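Skendel Automation Members' Board > Visits and Demonstrations > Open day, domestic cleaning unit

ibratu_office
The Skendel open day was held on February 20, 2025, and 173 visitors signed the register. Members who attended are invited to record their observations in this thread. Written remarks will be forwarded to the demonstration staff before the September session.

gonton_k
I attended the second showing. The hallway task was, in my view, the most instructive item on the program, as it required both arms and a tool made for human hands.

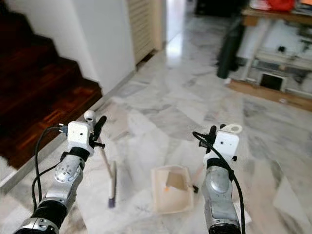
Hallway task: broom in the left gripper, dustpan on the marble floor.

ereo17
I must respectfully differ. Cardboard is an easy item to sweep. Fine dust on polished stone would have been a proper test, and I requested one at the desk without success.

gonton_k
The printed program promised a demonstration of tool handling. It made no claim regarding dust.

ereo17
The program also used the word "cleaning" on its cover. Visitors were entitled to take it at its word.

ibratu_office
Both points have been noted. The request for a finer material will be placed before Mr. Enache, who prepares the task list. Irina Bratu, Visits Office.

Comments (3)

lowell_p: Will the stairs be included in September?

marble_hall: I agree with ereo17. Please try flour.

t_enache: Flour has been added to the list. The stairs have not.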